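The table, the screen, and too much stuff

October, a little after 8 in the evening

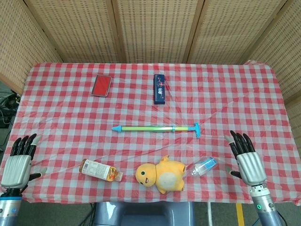
The gingham table tonight, mid-sort. Water gun for scale, I guess.

So I finally started on the pile. I've been walking past it for weeks, putting one more thing on top every time, and this evening I had a cup of coffee too late in the day and all this energy and thought, fine, let's go, everything onto the table where I can look at it. I only got as far as the first handful before I started playing with the water gun, but that counts as starting!

I do love this table with the cloth on it. Red and white check always makes me feel like somebody is about to hand me a slice of pie. I put the clear plastic over it in the spring after the beet incident, and I keep meaning to smooth it out properly because it's creased every which way. I tried a hair dryer on one corner once and got nervous and stopped. A friend swears you can lay it out in the sun with books on it, but it's October and the sun and I are not on speaking terms, so creases it is. They catch the light and annoy me when I'm trying to read, and then I forget about them for a week.

The folding screen is standing behind the table now and I think it's going to stay there. I had it in the bedroom for ages hiding the ironing (it hid nothing, I knew exactly where the ironing was). It's the woven beige one with the light wood edges, five panels, and it came from Lerum, the little furniture place that closed down. I paid 112 dollars for it, which felt like a fortune that month, and I carried it home myself in two stages with a rest on somebody's front wall. With it wrapped around the back of the table I can't see the bookshelf or the coats or the box of cables, and the whole corner feels like a booth in a café. Why did I wait so long?

Anyway, the stuff.

The water gun is a keeper. It's the long pump kind, pale blue at the pointy end and yellow going into green along the barrel, with a big blue handle you haul on. My nephew left it in August and I've asked twice if he wants it back and he says I can have it, in the voice of a person being very generous. I'm going to use it on the balcony plants next summer, the ones at the back that I can never reach with the can. I have been told this is not what it's for.

The yellow plush fellow is also a keeper, obviously. Look at him, flopped over with his pale belly showing and his little dot eyes. I won him at the Vistance arcade by the bus station, at the claw machine, and I'm not writing down how much it took, only that I could have bought a perfectly nice lunch. He has been living on top of the laundry basket. He deserves a shelf.

Then there's the tea, which I'd bought for a train trip and carried there and all the way back again. I'll have it tomorrow with lunch. I checked the cap, it's still sealed. Same with the small clear bottle with the blue cap, which had rolled right down to the bottom of my bag and has been knocking around in there for I don't know how long. That one can go in the bathroom drawer, or maybe just go.

The dark blue box with the cartoon on it is the one I can't decide about. It's such a pretty box! Little white and pink bits printed all over. I have a real weakness for boxes and there's a cupboard in the hall that could testify to that. My rule is supposed to be one in, one out, and I have been very good at the first half. I could keep hair ties in it. I could keep stamps in it. I said that about the last one too, and the last one is full of other, smaller boxes.

And the flat red thing at the back was a small victory, because I'd been hunting for it since the summer and had already blamed two people. It was under the gas bills. Sorry to both of them.

The rest of the pile is still on the chair, and the chair is going to have to wait. There's the jigsaw in there somewhere – 1,000 pieces, a harbor, all of it the same gray – and I promised to pass it along before the holidays, but I want to do the sky first. I also found the takeout menu from Cù, so dinner sorted itself out and I lost a half hour deciding between noodles and the other noodles.

Bed by 12, I said. Table stays as it is until morning. Need to buy: light bulbs, the small kind, and new felt pads for the chair legs.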